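Lelen Reading Rooms: Interim Report to the Valtine Fund
Reporting period: March to September
Submitted 10/10/2025

Summary

The grant pays for two reading rooms, one in the old post office at Proltgate and one in the back half of the Ki community hall. Proltgate opened in the spring and is running on its full schedule. Ki opened later than planned and is running on a shorter one. Spending is within budget overall, with one line over and one line well under. We are asking for permission to move money between those two lines, and the request is set out near the end of this report.

Book stock

The application set a target of 2,000 books across both rooms by the end of the grant. We have met that target for donated stock and have stopped taking general donations for now. The trouble has been quality. A large share of what came in was textbooks that are no longer used, magazines, and sets with volumes missing. We sorted all of it over the summer, which took longer than the time we had set aside, and sent what we could not use to the county recycling center.

The purchase of new books is behind. We held back on ordering until both rooms had been open long enough to show what people borrow. At Proltgate the demand is for large-print fiction, cookbooks, car repair manuals and picture books. At Ki it is almost all paperbacks, with steady requests for books in languages other than English. We had planned to split the new book money evenly by subject. We now plan to split it by room and let each room's borrowing record decide the subjects.
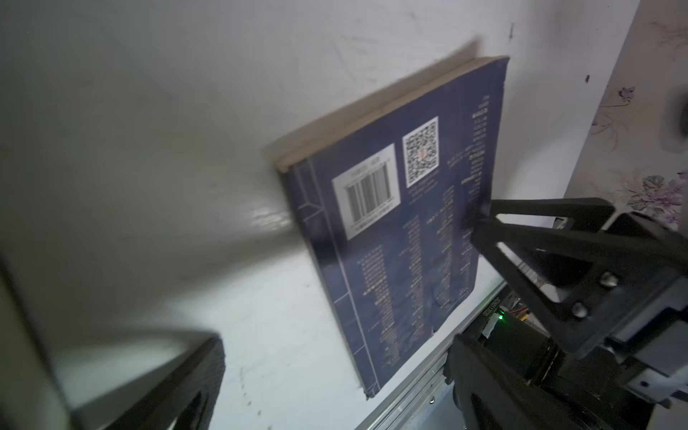 Cataloging is done at Proltgate and part done at Ki. We use a simple spreadsheet with title, author, language, condition and shelf. Books that arrive with a printed barcode are entered by scanner and the rest are typed in. We looked at buying a catalog package and decided against it for this year. The yearly fee would have used up most of the small equipment line, and the spreadsheet does what we need at this size. If the collection grows much past where it is now, we will have to look at this again.

Language coverage is the weakest part of the catalog. Several boxes given to Ki contain books that none of our staff can read, and we have shelved these by script until we find readers who can help us describe them properly. A notice went up in the hall in August and has brought in two offers of help so far.

Opening hours and use

Proltgate is open four afternoons a week and Saturday mornings. Ki is open two afternoons. The application promised equal hours at both rooms by the end of the summer, and we have not met that. The hall is shared with a dance class and a lunch club, and the hours we first agreed on were given to the lunch club when its own building closed for repairs. The hall expects to give them back in the new year.

Visits at Proltgate have been steady, with a dip in July. We counted 1,000 loans there in the period. Saturday morning is the busiest session and is mostly families. The weekday afternoons are used more by older residents, many of whom read the papers and do not borrow. We do not record those visits as loans, so the figure understates how much the room is used.

At Ki we do not yet have a loan figure we would want to stand behind. Loans were written on paper slips for the first weeks and some of the slips were lost when the desk was moved. A bound ledger is now in use and the next report will have a proper number.

Furniture and fitting out

This is the line that is over budget. The shelving at Proltgate was bought used from a school that was closing and came in under the estimate. The shelving at Ki had to be bought new. The hall floor slopes toward the rear door, and the used units we had set aside for it would not stand level without work that cost more than they were worth. The new units have adjustable feet and are fixed to the wall.

We also paid for a second coat of paint at Proltgate, where damp had come through behind the old counter. The landlord has repaired the gutter that caused it. We have asked for a share of the paint cost and are waiting on an answer.
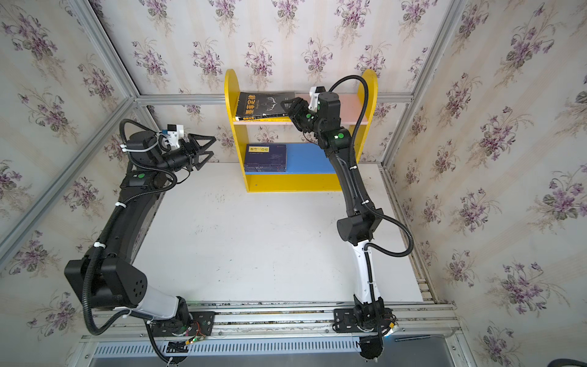
Lighting was not in the original budget. The Ki room has one small window, and by late afternoon people were carrying books out to the lobby to read. Four lamps were bought from the small equipment line. They have helped, but the wiring at that end of the hall is old and we have been told not to add anything else to the circuit until it has been checked. The hall is arranging this and will cover the cost.

Staffing

Both part-time posts are filled. The Proltgate post was filled before opening. The Ki post was advertised twice – the first round drew only one application, which was later withdrawn. Cover for vacations is still thin. Proltgate closed for a week in August for lack of cover, and Ki closed for two sessions in September. We are training relief staff at both rooms so that this does not happen over the winter.

Budget

Salaries and rent are on plan. Furniture and fitting out is over, for the reasons given above. New books is well under, as the main order has not been placed. Small equipment is nearly spent. Insurance went up at renewal, and we have covered the difference from our own funds.

We ask the Fund to let us move part of the new books line to furniture and fitting out. The donated stock is larger than we expected, so the rooms will still be well supplied. We would keep enough in the books line for large print, picture books and books in other languages, where donations do not meet the need. A revised budget sheet is attached.

Work planned for the next period

Place the main book order before the end of the year. Finish the Ki catalog and have the unread boxes described. Bring Ki up to the same hours as Proltgate once the lunch club moves out. Hold a short survey at both rooms in March, on paper, asking what people would like stocked and which hours suit them.

We had also planned a monthly book delivery for residents who cannot get to either room. This has not started. The driver we had lined up is no longer available, and we would like to run the Ki room at full hours for a while before taking on anything new. We will give a firm date or a revised plan in the next report.

Attachments: revised budget sheet, Proltgate loan record, Ki shelving invoice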